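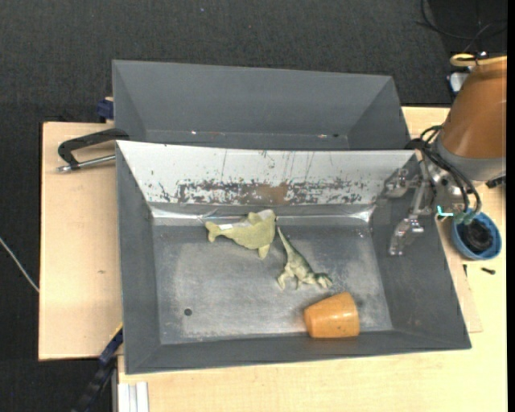
4.2 What the bins are supposed to do

The claim that open bins make children tidy faster turns up in nearly every guide to playroom layout we read, usually without a source. The reasoning is easy to follow. A lid is one more step, a shelf asks for a decision about where each thing goes, and a bin asks for neither. We have no quarrel with the reasoning. Our doubt is about how much of the effect survives once the novelty of new containers has worn off, and whether anyone has looked at the second half of the job, when the same toys have to be found again.

Earlier work is thin on both points. Marsden and Steiner compared bins with shelves in a single playroom in Purkside and reported that clearing the floor took less time with bins. Their sessions ended when the floor was clear. A plush animal pushed under a pile of blocks counted as put away, and so did a cup dropped in with the dinosaurs. Lapiņa has argued that this measures the speed of hiding things, and we think she has a point, though her own study at Holtport leaned so far the other way (every item had to be in its labeled place) that shelves could hardly lose.

Our sessions used 14 families, all recruited through the toy library at Vekby. Each family was seen at home in the late afternoon, once in the week the containers arrived and once again in August. The toys were a mixed lot in three loose groups: soft animals, hard plastic figures, and play kitchen pieces such as cups and plates. We mixed them on purpose. Sorted sets flatter any system of storage, and few of the homes we visited had anything like a sorted set.

Figure 3. A gray metal bin on a wooden tabletop with a plush sea animal, a toy dinosaur and an orange cup on its floor; a second metal bin stands behind it.

The load in Figure 3 is a light one, and it shows bins at their best. With so few things on the floor of the bin, the dinosaur can be picked out at a glance, and the cup can lie on its side without being in the way of anything. The sloping sides leave the opening wider than the floor, so a child's arm has room. Most photographs in the guides show a load like this. Most bins in the homes did not look like it by August.

We asked parents to rate how easily a named toy could be found. At the first visit the answers were warm, and we gave them little weight, as parents who have just been handed free containers tend to be polite about them. At the second visit 6 of the 14 said they now tipped the bin out to find what they wanted, which puts everything back on the floor and starts the job over. Of the 99 searches we watched across both visits, 65 ended with the toy in hand before the child gave up or took something else. We do not read much into that figure. A child who takes a cup when asked for a whale may have failed to find the whale, or may simply have wanted the cup.

Two further points bear on how far these results can be pushed. The first is wear. Several authors treat scuffs and scratches on a container as a sign of heavy use, and Fuentealba goes as far as scoring them. We tried her scale and dropped it. The inside back wall of the bin in the figure is badly marked, with a band of dark chips across its lower half, while the side walls are plain gray. A score for the whole bin would average those into something that describes neither. Nor can the marks say what made them, and a toy is only one candidate.

The second is the spare bin. Vasiliauskas recommends keeping one container empty so that there is always somewhere to put a stray object, and the advice has been repeated since as though it had been tested. We could find no test. In our homes the spare bin was soon as full as the rest – in two of them it had become the place for laundry – and we saw no difference in clearing time between families who were told to keep it empty and families who were told nothing.

What remains is modest. Open bins probably do shorten the time it takes to get toys off a floor, at least for mixed toys and at least at first. Whether they help anyone find a toy afterward depends on how much is in them, and the Pärn guidelines, which set no limit on the load, should be read with that in mind.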